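작업 노트 8/15/23
Istora 세이브 변환 건, 인벤토리 쪽

6월 빌드 세이브를 새 형식으로 옮기는 작업을 이어서 함. 지난번에는 지도와 퀘스트 플래그까지 끝냈고 오늘은 가방, 창고, 장비 슬롯. 브랜치는 save-migrate 그대로 쓰고 있음. 변환기는 Clillano 에디터 안에서 돌리지 않고 커맨드라인으로만 돌림.
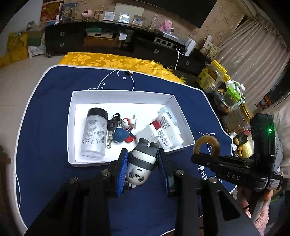
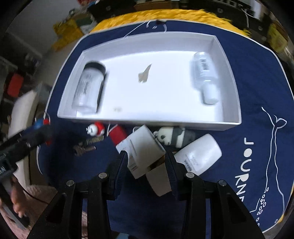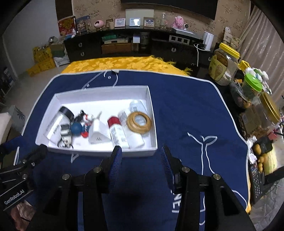
Asger Nørgaard는 변환 실패를 전부 오류로 던지지 말고 일단 읽을 수 있는 데까지 읽은 뒤 남은 아이템을 우편함으로 보내자고 했다. 플레이어 입장에서는 세이브가 안 열리는 게 제일 나쁘고, 검 하나가 우편함에 들어가 있는 건 참을 만하다는 얘기. 나도 대체로 동의하는데 장비 슬롯만은 예외로 두고 싶다. 장착 중인 무기가 빠진 상태로 보스방 안에서 로드되면 그대로 죽는다. 이건 뒤에 다시 적음.

현재 상태 정리.

옛 형식은 가방을 칸 번호 순서대로 배열에 저장했다. 빈 칸은 0. 겹쳐지는 아이템은 개수를 따로 다른 배열에 두고 같은 칸 번호로 맞춰 읽는 방식이었다. 새 형식은 칸마다 아이템 ID, 개수, 강화 단계, 잠금 여부를 한 묶음으로 저장하고 빈 칸은 아예 안 씀. 파일 크기도 줄고 정렬 코드도 단순해진다. 문제는 옛 배열 두 개의 길이가 다른 세이브가 있다는 것.

Noiphan 테스트 서버에서 받은 세이브 534개를 전부 변환해 봄. 그중 19개가 실패. 실패 로그는 전부 같은 줄에서 났고, 개수 배열이 아이템 배열보다 짧은 경우였다. 처음에는 파일이 중간에 잘린 줄 알았는데 체크섬은 멀쩡하다. 그러니까 게임이 저장할 때부터 짧게 쓴 것.

원인 찾는 데 오전을 거의 다 씀. 가방 확장권을 쓴 직후 상점에 들어가서 바로 나오면 자동 저장이 걸리는데, 이때 아이템 배열만 늘어나고 개수 배열은 다음 프레임에 늘어난다. 저장이 그 사이에 끼어든다. 6월 빌드를 다시 깔아서 손으로 해 보니 몇 번 만에 재현됐다. 상점 문 앞에서 메뉴를 열고 확장권을 쓴 다음 메뉴를 닫는 버튼과 이동을 같이 누르면 잘 나온다. 패드보다 키보드가 쉬움.

이 경우 늘어난 칸은 무조건 비어 있으니까 모자란 개수는 0으로 채우면 된다. 채우고 다시 돌리니 전부 통과. 다만 통과했다고 내용이 맞는 건 아니라서 변환 전후의 아이템 목록을 덤프해서 비교하는 스크립트를 따로 짰다. tools/compare_bag 에 넣어 둠. 인자로 옛 파일, 새 파일 순서. 반대로 넣으면 모든 아이템이 사라졌다고 나오니까 놀라지 말 것. (오늘 내가 한 번 그랬음)

비교 스크립트로 나온 차이들:

화살류. 옛 세이브는 종류가 달라도 화살통 하나에 총합만 저장했고 새 형식은 종류별로 나눠야 한다. 총합은 있는데 종류 비율을 알 길이 없다. Manee Phetsri에게 물어보니 기획 쪽에서는 전부 기본 화살로 돌려줘도 된다고 함. 불화살을 모아 둔 사람은 손해를 보겠지만 불화살은 초반 마을에서도 팔고 값 차이가 크지 않음. 패치 노트에 한 줄 넣기로.

요리 재료. 말린 생선과 훈제 생선이 6월 이후에 한 아이템으로 합쳐졌는데, 변환기가 둘을 합치면서 최대 개수를 넘기는 경우가 있었다. 넘친 만큼 버리고 있었음. 명백한 내 실수. 새 칸을 하나 더 만들고, 빈 칸이 없으면 창고로, 창고도 차 있으면 우편함으로 보내도록 고침. 우편함은 칸 제한이 없으니 여기서 끝난다.

퀘스트 아이템. 등대지기 열쇠가 가방에 두 개 들어 있는 세이브가 있다. 변환 때문에 생긴 게 아니고 원래부터 두 개였다. 등대에서 열쇠를 받고, 죽고, 다시 말을 걸면 한 번 더 주는 예전 버그. 하나만 남기고 지우는 게 맞는지 아직 모르겠다. 지금 빌드에서는 두 번째 열쇠를 쓸 곳이 없고 버릴 수도 없어서 칸만 차지한다. 지우는 쪽으로 해 놓고 설정값으로 끌 수 있게 둠.

강화 단계. 옛 형식은 강화 단계를 아이템 ID에 더해서 저장했다. 예를 들어 청동 단검이면 기본 ID에 단계를 더한 값이 그대로 칸에 들어간다. 그런데 ID 간격이 좁은 구간이 있어서 단계가 높은 청동 단검이 다음 무기로 읽힌다. 게임에서는 무기 표에 상한이 있어서 문제가 안 됐는데 변환기는 그 표를 안 보고 있었다. 표를 읽어서 아래 ID부터 맞춰 가도록 바꿈. 코드가 지저분해졌지만 한 번 쓰고 버릴 코드라 그냥 둔다.

장비 슬롯 얘기. 위에서 말한 대로 장착 중인 아이템을 못 읽으면 우편함으로 보내는 건 위험하다. 내가 생각한 방법은 같은 종류의 기본 장비를 임시로 채워 주고, 로드 위치를 마지막 여관으로 옮기는 것. 여관으로 옮기면 던전 진행이 조금 날아가지만 갇히지는 않는다. Prapai Boonchu는 위치를 옮기는 게 오히려 더 헷갈린다고 반대. 던전 안에 세워 두고 안내창만 띄우면 플레이어가 알아서 나간다는 의견. 하지만 보스방은 문이 잠기니까 알아서 나갈 수가 없다. 보스방일 때만 여관, 나머지는 제자리로 절충함. 보스방 판정은 방 태그로 하면 되는데 침몰선 마지막 방에 태그가 안 붙어 있어서 붙여 달라고 요청해 둠.

속도. 세이브 하나에 걸리는 시간은 신경 쓸 정도가 아니었다. 문제는 창고를 꽉 채운 세이브인데, 창고에 아이템이 약 1000개 들어 있는 파일로 재 보니 타이틀 화면이 눈에 띄게 멈췄다. 프로파일러로 보니 아이템 하나 옮길 때마다 이름 정렬을 다시 하고 있음. 정렬을 맨 뒤로 한 번만 하게 빼니까 멈춤이 없어졌다. 이 부분은 새 게임 코드에도 똑같이 들어 있어서 본 브랜치에도 따로 올려야 한다. 창고 화면 열 때 버벅인다는 제보가 전부터 있었는데 같은 원인일 가능성이 있음. 확인은 아직.

되돌리기. 변환 전에 옛 파일을 그대로 복사해 두고, 새 파일을 쓰고 다시 읽어서 검사한 뒤에야 이름을 바꾼다. 중간에 전원이 나가도 둘 중 하나는 살아 있어야 한다. 쓰기 도중에 프로세스를 강제로 죽이는 시험을 열아홉 번 하려다가... 실패했던 파일 19개로 하나씩 돌리는 걸로 바꿨다. 같은 파일만 반복하는 것보다 낫다고 봄. 전부 다음 실행 때 정상적으로 열림. 다만 디스크가 꽉 찬 상황은 시험하지 못했다. 휴대기 쪽은 저장 공간 제한이 빡빡해서 이게 제일 걱정이다. 복사본을 만들 공간이 없으면 변환을 시작하지 않고 안내창을 띄우는 코드까지는 넣음. 문구는 임시.

클라우드 세이브는 손도 못 댐. 기기 하나는 새 버전, 하나는 옛 버전이면 옛 버전이 새 파일을 받아서 깨진 세이브라고 표시한다. Dalal Tarawneh가 서버에서 버전을 보고 막을 수 있다고 했는데, 막으면 옛 버전 쪽에 무슨 화면이 뜨는지 봐야 한다. 옛 클라이언트는 우리가 고칠 수 없으니까 이미 있는 오류 문구 중에서 제일 덜 무서운 걸로 골라야 함. 지금 뜨는 건 "저장 데이터가 손상되었습니다"라서 이대로는 문의가 쏟아질 것이다.

메모 몇 가지.

변환기 로그에 캐릭터 이름을 그대로 찍고 있었음. 밖으로 나갈 수 있는 로그라서 뺐다. 슬롯 번호만 남김.

언어가 다른 세이브에서 정렬 순서가 바뀌는 건 버그 아님. 이름 순 정렬이 표시 언어를 따라간다.

애완동물 먹이는 가방이 아니라 애완동물 쪽 데이터에 붙어 있다. 찾느라 한참 걸렸으니 적어 둠. 이번 범위에서는 제외.

Panya Sangkhawat가 보내 준 Stemthorpe 쪽 시험용 세이브는 압축을 풀어만 놓고 아직 안 돌렸다. 거기는 장비 슬롯을 일부러 망가뜨린 파일이 섞여 있다고 하니 보스방 처리 시험에 쓰면 될 듯.

다음에 할 것: 침몰선 방 태그 들어오면 보스방 시험, 디스크 꽉 찬 상황 시험, 정렬 수정분 본 브랜치에 올리기, 등대지기 열쇠 건 기획에 확인. 클라우드는 Dalal과 시간 맞춰서 따로. 변환기 빌드는 공용 폴더에 올려 뒀고, 돌려 볼 사람은 자기 세이브부터 복사해 두고 할 것.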